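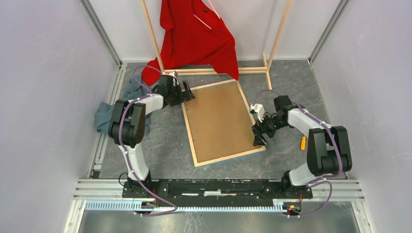

Framing is sold on trust, and I went to the Falora open day on 24th February wanting to know how much of that trust is earned. I have paid for a lot of framing over the years and have rarely been told what I was paying for. A plain wooden picture frame, the sort you see lying flat on a grey marble-patterned surface with two grippers over it, can be priced as a cheap thing or as an heirloom, and most customers would struggle to say which they had been given. The invitation promised that visitors would "see where the money goes". I took a notebook.

Falora is on a trading estate behind the Dalten builders' yard. Parking was poor. Doors opened at ten and there was already a queue for the coffee, which was free and tasted like it. We were put into groups of 25, far too many for the mitre room, and those at the back of mine heard almost nothing over the extraction fan.

Our guide was Renata Alarcón, who runs the finishing side. She was easily the best part of the visit, mainly for being willing to answer a straight question. I asked why a moulding listed as oak costs so much more in the stained version. She said the stained one takes three coats with sanding in between, and that in her view the price gap was still "a bit cheeky". More of that would have made for a better day.

The claims on the wall panels were another matter. One said every corner is "joined for life". I asked what that meant if a corner opened up after ten years in a centrally heated hall, and was told the guarantee runs for 7. So, not for life, then. Another panel said the timber was "responsibly chosen", with no word on who had done the choosing or where the trees grew. A man in my group asked twice and got a leaflet.

The glass talk was given by a rep from Nullov, and it was a sales pitch. He had 2 prints side by side, one under ordinary glass and one under his coated sheet, and the difference was plain to see. It was also lit by a spotlight aimed straight at the ordinary one. I moved round to the left and the gap between them shrank a good deal. I would still consider the coated glass for a watercolour facing a window – but I would want to see it in my own room first.

Upstairs there was a small show of old gilded frames on loan from the Bélanger collection. Good things, badly labelled. The largest had a card saying it was worth 3000 pounds, with no date, no maker and nothing on how much of the gilding was original. I spent longer there than anywhere else, and had it to myself for most of that time, as the raffle was being drawn downstairs.

Would I go again? Possibly, for the mount-cutting bench, where an older chap let people try a bevel cut on scrap board and was patient with all of us. Mine was crooked. There is talk of another open day in December, when I imagine it will be mostly gift vouchers. If you do go, get there early, ask to join a smaller group, and read the guarantee before you order anything. It is on the back of the order form, in grey type.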